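So, Thread zu meinem aktuellen Lieblingsthema: Regeln für Demo-Aufnahmen mit Handgreifern. Klingt trocken, ich weiß, aber ich hab seit Wochen richtig Spaß daran! 🧵

1/ Wir haben in Bornum jetzt ein Regelblatt, das auf eine Seite passt. Die alte Fassung war ein Wiki mit zig Unterseiten, und jede Schicht hatte ihre eigene Lesart davon. Das neue Blatt hängt ausgedruckt neben der Tür.

2/ Anlass war die Durchsicht im März. 1.280 Aufnahmen, davon mussten wir 102 rauswerfen. Das meiste davon Kleinkram: Marker verdeckt, Greifer zu früh weggezogen, falsches Etikett an der Episode. Also alles Sachen, die man vor dem Start in den Griff kriegt.

3/ Regel eins, Marker. Jede Markerfläche wird vor der Session angeschaut: sauber, keine hochstehende Ecke, nichts drübergeklebt. Wer einen Marker austauscht, trägt das ins Logbuch ein, mit Greifernummer und Uhrzeit. Danach neu kalibrieren, auch wenn der Marker „genau gleich“ sitzt. Sitzt er nämlich nie.

4/ Regel zwei, Hände. Die Finger bleiben am Griff. Kein Nachhelfen mit dem Daumen, kein Glattstreichen mit dem Handballen. Wenn die Hand ans Objekt muss, ist die Episode ein Abbruch und wird auch so gelabelt. Abbrüche sind völlig okay! Wir löschen sie nicht mal, sie kriegen nur einen eigenen Ordner.

5/ Regel drei, flache Objekte. Blätter, Mappen, dünne Platten, alles, was platt auf dem Tisch liegt. Da steckt für mich gerade die spannendste Arbeit drin, weil man von oben kaum etwas zu greifen hat. Unsere Vorgabe: zur Kante hin arbeiten, erst Kontakt herstellen, kurz halten, dann bewegen. Die kurze Pause fühlt sich beim Aufnehmen albern an und macht das Schneiden nachher so viel leichter.
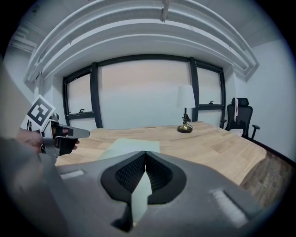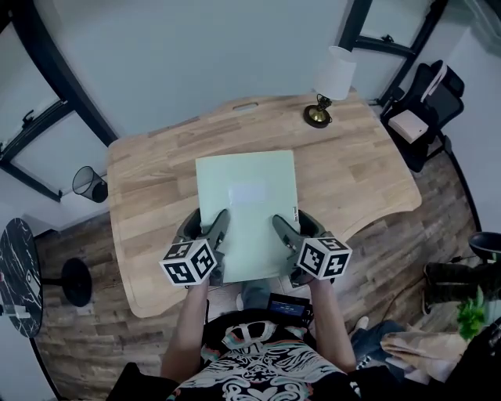 Flachteil-Aufgabe am hellen Holztisch: Handgreifer mit Schwarz-Weiß-Markern, das Hellgrüne ist das Objekt.

6/ Regel vier, Umgebung. Aufgeräumt ja, steril nein. Lampe, Stuhl, Kabel dürfen bleiben, solange sie niemandem in den Arm geraten. Was beim Start auf dem Tisch steht, steht beim Ende auch noch dort. Bitte nicht zwischen zwei Episoden heimlich umdekorieren, und wenn doch, neue Szenennummer.

7/ Dazu Licht. Fenster sind toll, Fenster sind aber auch fies. Auf glatten Oberflächen gibt es schnell helle Flecken, und dann wandern die im Laufe des Vormittags einmal quer über den Tisch. Wir notieren jetzt pro Block: Tageslicht, Lampe an, Lampe aus. Ein Kreuzchen, fertig.

8/ Regel fünf, und für die hab ich am meisten gekämpft: Pausen. Nach jedem Block werden die Greifer abgelegt, auch wenn es gerade super läuft. Die Dinger wiegen nicht viel, aber man merkt an den Kurven ziemlich genau, wann der Unterarm keine Lust mehr hat. Ich dachte immer, bei mir sieht man das nicht. Man sieht es.

9/ Das waren die fünf. Mehr stehen nicht auf dem Blatt, und ich werde das verteidigen. Sobald jemand eine sechste will, muss eine der alten raus oder kürzer werden.

10/ Zum Thema Privatsphäre gibt es ein eigenes Dokument, das hängt daneben. Kurzfassung: Handys mit dem Display nach unten, keine Post, keine Ausweise, keine Familienfotos im Blickfeld. Und wer aufnimmt, darf jede Episode ohne Begründung zurückziehen. Das gilt auch eine Woche später noch.

11/ Kleine Freude am Rande: Das Team in Erndale hat das Blatt übernommen und gleich drei Formulierungen verbessert. Aus „Greifer ruhig führen“ wurde „Tempo so, dass du selbst mitzählen könntest“. Hundertmal besser! Steht seit Samstag auch bei uns so drin.

12/ Wotden heißt übrigens unser Prüfskript, falls sich jemand über den Namen in meinen letzten Posts gewundert hat. Es schaut nach jeder Session, ob die Marker durchgehend erkannt wurden und ob Start und Ende gesetzt sind. Grün, gelb, rot. Bei Gelb guckt ein Mensch drauf, und zwar nicht der, der aufgenommen hat.

13/ Offen ist noch die Benennung. Im Moment heißt dasselbe Ding bei uns „Blatt“, „Mappe“ und „Platte“, je nachdem, wer tippt. Ich hätte gern eine feste Wortliste mit maximal einem Begriff pro Objekt. Mercado (unser Etikettiertool, frisch umgebaut) könnte das per Auswahlmenü erzwingen, da bin ich gerade dran.

14/ Wenn ihr selbst solche Aufnahmen macht: Wie regelt ihr das mit zwei Greifern gleichzeitig? Zählt bei euch der erste Kontakt oder erst der Moment, in dem beide Seiten greifen? Wir streiten da noch, freundlich, aber ausdauernd 😄

15/ Das Blatt schicke ich gern rum, einfach drunterschreiben. Ist noch Version 3, die Kaffeeflecken sind rausretuschiert.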